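Give the second-tier women's comp the Friday night slot

September 29, 2021

I drove home from Thongdee on Friday with the radio off because I wanted to replay the last quarter in my own head. Skorner were down by nine with four minutes left, playing seven deep after two girls fouled out, and they won it by a point on a put-back that bounced on the ring long enough for the whole gym to stand up. There were 433 of us in there. It sounded like ten times that.

I've followed basketball in this state since I was small enough to sit under the scorer's bench, and I can't remember enjoying a season more than the one we've just had in the women's second division. So I'd like to make a case, and I'd like to make it while everyone's still buzzing: put these games on Friday nights at 7.30, every week, in every gym that'll have them, and leave them there.

For most of the season the women have tipped off at noon on Sunday. If you've got kids in junior comps, you know what noon on Sunday looks like. You're in a car. You're halfway between one stadium and another with a bag of oranges and somebody's missing shoe. The very people who'd love this league the most, the twelve-year-old point guards and their parents, are the ones the fixture shuts out!

Friday's game only happened because of a floor booking mix-up that pushed Skorner and Etero into the evening. And look what turned up. Whole under-14 sides came in their club hoodies. There was a queue at the canteen that went out past the trophy cabinet. The Sunday crowds at the same gym sat in the low hundreds all winter, and the biggest of them wouldn't have filled the far stand.

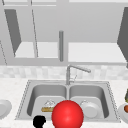 What the Friday slot would cost

I've heard the objections and some of them are fair. The men's second division has owned Friday since before I could drive, and clubs have built their bar takings around it. Fine. Play both. A double-header with the women at 6 and the men at 8 would get my money, though I'd rather see the women close the night at least half the time. An opening act gets an opening act's crowd, and Troster found that out when they ran theirs first for all of February and people wandered in at three-quarter time looking for a seat for the main game.

Then there's travel. A Friday night road trip is hard on players with jobs, and most of them have jobs. That's a real problem and I don't want to wave it off. But the long trips could be kept to Saturdays, and there are only a few of those in the draw. Etero to Skorner is a 30 minute drive. You could finish work, eat something sensible and still be early for warm-ups.

The basketball would sell itself, given half a chance. This is a quick league. Teams run after makes as well as misses, the guards pick up full court, and the shooting has come on so far in two years that I've stopped wincing when a centre lines up from the corner. Troster put up 30 points in the first quarter of their semi and still had to hang on at the end. I've paid good money for professional games that had less in them.

The stream of Friday's match has been watched 1613 times as I write this, with one fixed camera and a commentator who'd plainly lost his voice by half-time. I've added a few of those views myself — the put-back holds up, and so does the steal that set it up, where the Skorner guard reads the inbound pass before it's left the thrower's hands.

Next year's fixture gets drafted over the summer. Clubs can put in a preference for nights, and as far as I know any member can write to their club and ask them to. I've written to mine. If you were at Thongdee on Friday, write to yours, and tell them how loud it was. And if you weren't, the replay's still up, so skip to the last four minutes and then go back and watch it from the start.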